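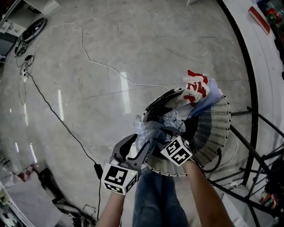
Caroline Lema wrote in to say that my last post on laundry baskets skipped the only question she had, namely whether an open weave makes any difference to how clothes keep between washes. She has a solid plastic bin and her shirts come out of it smelling worse than they went in.

Fair point. I use a round white wicker basket with open sides. Air gets in from all directions, and a T-shirt that goes in slightly damp has a better chance of drying before wash day. A solid bin with a lid holds the moisture. If she wants to keep the bin, she could drill a row of holes near the base and another near the rim, and leave the lid off.

Snagging is the drawback. Woven sides catch loose knits and anything with a hook closure. I fasten hooks before the item goes in, and knits go in a mesh bag.

Sorting is still done by hand, from the top down. Printed garments get turned inside out at this stage - large lettering cracks sooner if it rubs against zippers in the drum. Pale blues go with the whites at my house on a cool cycle. New reds do not, whatever the label says. A white shirt with red print gets its first three washes alone.

The spin setting has changed as well. I was running everything at 1,000 and have left it there for cottons, but the thin printed things now get the lowest speed the machine offers. They take longer on the rack and need less ironing.

Rosário Figueiredo asked about liners. I had a cotton one and stopped using it in November. It blocked the weave and had to be washed too.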